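Perrin workshop reopens its long metal bench

2025-03-04

The shared workshop at Perrin has put its slatted metal workbench back on the booking sheet after a winter of repairs to the building's wiring. Members can reserve it in half-day blocks, starting this week.

The bench, with its top of long aluminum slats and grooves between them, has been the most requested spot in the shop for years. Bookings reached 616 last year, according to Vusumuzi Matlala, who keeps the schedule. "People like it because you can clamp to it wherever you want," he said. "We had a waiting list by August."

The electrical work was done by Pilitz, a local contractor, and covered the wall circuits on the bench side of the building. Floor outlets were left out of the job for cost reasons, so power at the bench still comes from a strip on the floor. Matlala said a second phase would move the supply overhead, but no start date has been set.

Members are asked to clean the grooves at the end of each session. Small scraps tend to collect there, especially near the side rail, and a brush works better than the shop vacuum. Oisín Mac Carthaigh, who runs the evening classes, said he has asked for a narrower nozzle — the current one is too wide to reach between the slats.

The fee is 31 dollars per half day for members and 70 dollars for visitors. Classes have priority on two evenings a week, and the shop will post those dates by the front desk. 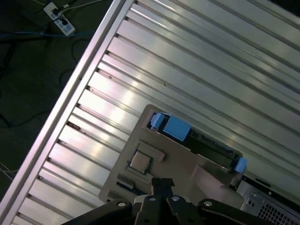

Homenel, the smaller workshop across the yard, stays open on its usual hours. Its two wooden benches do not need to be booked, though visitors still have to sign in at Perrin first.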